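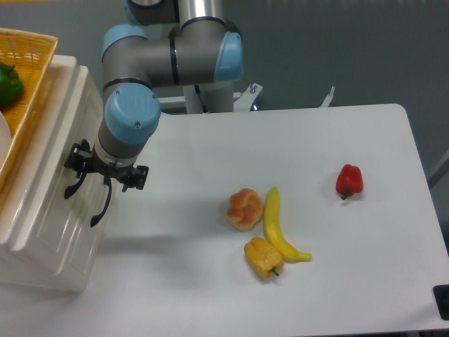

OK, hi everybody, thanks for coming back after the coffee. So I want to talk about names. I named things for a living for 12 years, mostly small companies, a couple of paint lines, one very unlucky yogurt. And the question I get most at parties is "how long does it take to think of one?" The thinking-of-one part is quick! What eats the time is everybody agreeing on what they're looking at. Take a color. Look at the round caps on the joints up there, the ones against the grey. I'd say light blue. Somebody in this room is already saying powder, somebody else is saying sky, and there's a person near the back who wants to call it Glacier and charge more for it. (Pause. Let them argue a second.)

Now — the Skasine job. Some of you have heard this one, sorry. Skasine made bedding, sheets and pillowcases, and they wanted a name for every color in the new range. There were 17 colors. My first list had 697 names on it, and I was so proud of that list, I printed it and carried it in on the train. Anum Kakakhel ran the meeting. She read the first page, turned it over to see if there was anything on the back, and asked me which ones I would say out loud to my mother on the phone. I crossed out most of the page right there with her pen.

I still use that test. Say it on the phone. If you have to spell it, fine, lots of good names get spelled. If you have to explain it and then spell it, put it in the other pile.

(Slide: the word Brurnari, big.)

Go ahead, say this one. All together. Right, I heard at least three versions! Brurnari was a soup company. The founders made the word up in their kitchen and they loved it, and they would not let it go, and I spent most of an October trying to talk them out of it. I lost. What we did instead was put a tiny line under the logo showing how to say it, and then customers started writing in to tell them they'd been saying it wrong, so at least they were writing in.

Ronar went the other way. Short, easy, sounds like something you'd plug in. They sold hiking socks. I liked it a lot and I was wrong about it, people kept asking the store staff where the batteries went. We changed the packaging 2 times before anyone was brave enough to bring up changing the name.

(Skip Benmoussa if we're past 3:30. If there's time, tell the bit about the sign painter and the double s.)

OK, the part you can take home. Write your list by hand, and write it fast. Leave it overnight. Read it to someone who doesn't work with you, and watch their face while you do it — don't ask for a score out of ten, people get polite when you ask for a score. Then go back to the names they asked you to repeat, and find out if they wanted to hear them again or just couldn't make them out.

Questions now, I think, and somebody please tell me what you'd call that blue.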